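Gostine tea-pouring arm: frequently asked questions

Updated Jan 10, 2026

1,782 shares
13 comments

What is Gostine?

Gostine is a two-arm tabletop build for serving tea at a kitchen counter. One arm pours, the other holds the cup. The arms, base plates and wiring were put together in the Drevthorpe shared workshop, and the software was written at home.

Why two arms for one cup?

Small tea cups are light and slide on a polished counter. A single arm can pour into a cup that stays where it was set down, but any contact between spout and rim moves it. The second arm holds the cup by its side and keeps the target fixed.

Is the motion programmed or learned?

Both. Homing, joint limits and the stop routine are ordinary code. The reach, the grasp and the tilt are learned from manual runs at the counter, with both hands in use. A run starts with the hands approaching and ends with the pitcher upright again. Runs that include other small handling tasks are kept, as the policy needs to separate them from the pour. 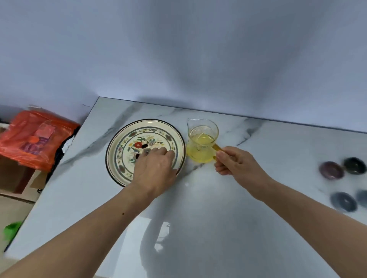 Left hand at the plate, right hand on the pitcher handle.

Which grasp does the gripper use, handle or rim?

Either, set in the config file before startup. The handle grasp is more secure and allows a heavier fill. The rim grasp gives finer control at low tilt angles but puts the fingertips close to the liquid, so use the silicone pads and keep the fill low. Do not switch grasps in the middle of a pour.

Does clear glass cause problems?

Yes. The depth sensor returns gaps or reads the surface behind the glass. Gostine takes the pitcher position from the color image and uses depth only for the counter plane. Pale tea against a white counter is the hardest case. Darker tea gives a cleaner liquid edge.

How does it know when to stop?

A load cell under the cup-side wrist measures the change in weight. The tilt reverses before the target is reached, because liquid already past the spout keeps falling. The lead value depends on the spout shape and has to be tuned for each pitcher. Start with water at room temperature.
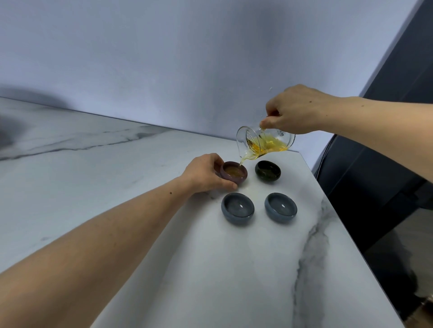

Rim grasp, spout just above the first cup. The other three are still empty.

Can it fill several cups in a row?

Yes, one at a time. Leave enough clearance between cups for the holding fingers to close. Cup color can be mixed, but glossy dark cups need their own exposure setting — reflections inside the bowl are otherwise read as liquid.

What is the Vilela branch?

An older controller with fixed waypoints. It has had no changes since June and does not support the load cell. Keep it only if your arms run on the Wotumard driver board, which the main branch dropped.

Is it safe with hot tea?

It has not been cleared for that. Test with cool liquid, keep the electronics off the counter, and mount the stop switch where it can be reached without crossing either arm.

Share this page
13 comments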